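Plirkberg Bench Sorting Arm, Two-Arm Set

Item no. 2132
In stock at our Casitz warehouse. Ships on Monday if ordered by noon on Friday.

The Plirkberg set is two small tabletop arms, a control box and the software to run them. It is made for light picking and sorting at bench height: small boxed goods, chargers, caps, spools, kitchen odds and ends. We sell it to repair shops, refurbishers and schools, and now and then to people who want to try it on chores at home.

Customers ask us whether a machine like this can take over a chore completely. For most chores the answer is still no. It can take over part of one, on a good day most of one, and you will want somebody within earshot. The notes below come from our own bench and from customers who have had the set for a while.

What it does well

Picking single items off an open surface and dropping them into a bin. If the items are spread out with a finger's width between them, the arms will work through a tabletop without help. Sorting by color is reliable as long as the colors are clearly different and the light stays the same.

What it does with some help

Piles and tight groups. When two items touch, the gripper may take hold of both or push one away. The software will try again up to 3 times and then stop and sound a tone. You can move the item by hand and press Resume.

Small plug-in chargers are a fair test of this. They are close to cubes, so the body is easy to grip, but the prongs stick out and catch on the next one over. Sorting a mixed lot in turquoise, mint green and pink means telling apart three colors while the chargers lie at every angle, some of them up against each other.
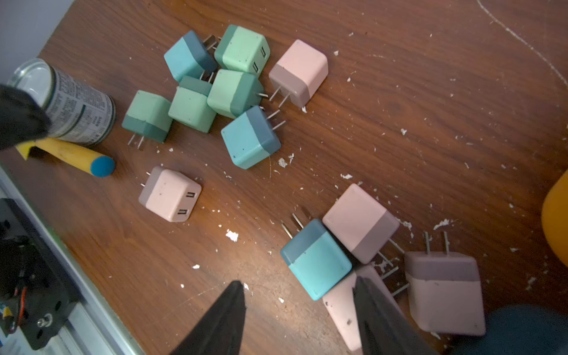 Davina Sutherland wrote to us that she would not call it hands-free yet. Her shop runs the set on returned phone accessories, and she finds it slower than a person at the start of a batch and about even by the end of the day, mainly for the reason that it doesn't take breaks. She still does the last few pieces in each tray herself. She would buy it again, but she would not plan a shift around it.

What it does not do

Folding laundry, washing dishes, wiping up crumbs, or anything with liquids. It will not untangle cords. It does not climb, roll or reach the floor.

Setup

Clamp both bases to the bench or rail and run the leveling routine. Teaching a new item takes 14 demonstrations by hand for simple shapes. Awkward shapes need more. Sweep the work surface before each run and keep tools out of the reach area.

In the box

2 arms with two-finger grippers
1 control box with power supply
Wrist cameras, fitted
Bench clamps and hex keys
Spare gripper fingers, black, one pair

Options

Farkas soft fingertips, for glass and glossy plastic
Ferinov bin rack, holds up to six bins
Extra wrist cable, 287 cm

Warranty and returns

Parts are covered for two years. Fingertips and cables count as wear items and are not covered. Unused sets can be returned within 30 days in the original carton. Please call before sending back a set that has been mounted, as many faults can be fixed by a software reset over the phone.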